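Second Shift in the Test Kitchen

By Ingrid Kasprzak
July 2022

Dovthorpe sells its kitchen package to people who already own a robot arm and don't know what to do with it. The box holds a two-finger gripper, a wrist camera, a bracket, cables and a license for the Zurkus software. The arm is extra. Most buyers so far are small labs, cooking schools and one or two food companies that want to find out whether a machine can handle ordinary pots before they spend real money.

I spent two days with the package in Vestwood, where the company keeps a demo room. The job I asked for was a plain one – work with a bamboo steamer and a steel pot, using toy food so that nothing got bruised. 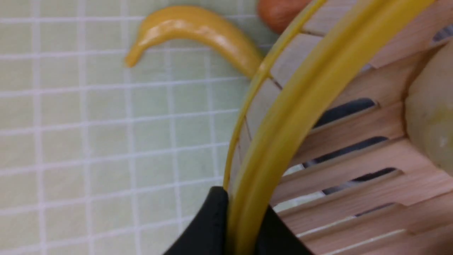
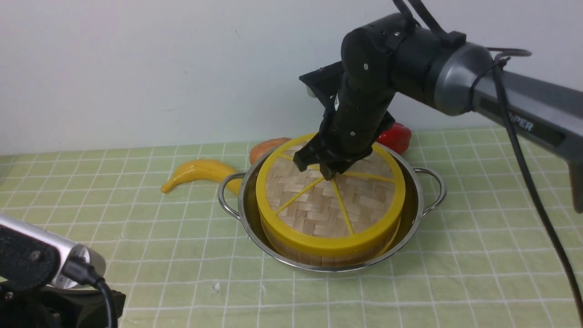
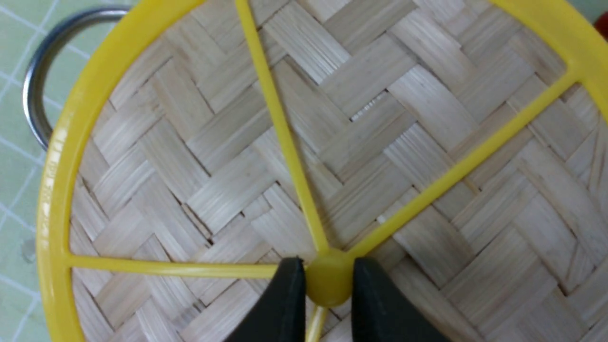
4 min read

Steamers are harder than they look. The lid is light and woven, and a flat gripper has very little to hold on to. The one used here has a yellow plastic rim and spokes with a small knob in the middle, and the knob is the obvious place to grab. The fingers close on it from both sides. The basket is a different problem, as its slats curve and the rim is thick, so the gripper has to come in at the edge.

Setup took me most of a morning. The bracket went on easily. The camera calibration did not, and I had to run it twice after I moved a lamp. The manual covers this on a page near the back, after the warranty.

Teaching a task is the best part of the product. You guide the arm by hand, press a button at each point you want saved, and name the step. Zurkus then plays it back at a speed you choose. I would start slow. The software lets you edit one step without redoing the rest, and the Lamont kit I tried in January did not.

There are things to fix. The cables have no clips in the box, and anyone who plans to run the arm every day will want to buy some. The finger pads pick up flour and have to be wiped. Error messages come as numbers, with the list kept in a separate file.

Support is by email, and my question about the calibration was answered the same afternoon. Spare finger pads cost $200 a set, a lot for rubber. Dovthorpe says a cheaper set is planned but gave me no date.

For a school or a small lab with an arm on the shelf, I would buy it. A restaurant should wait for the next version, which is supposed to add a washable sleeve for the wrist.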